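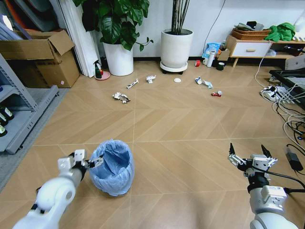 We retrained the pickup policy over the weekend using 600 demonstrations, 200 of them new. The old set was all blocks and cups, and the arms did badly on anything soft. Crumpled paper and crushed cans on a tiled floor, with a lined bin to drop them in, make a harder test – the bag folds over the rim and a fingertip can snag it. Out of 40 trials, 21 ended with the floor clear. Most of the misses were wrappers. I'll rerun it in September with the Bevov grippers.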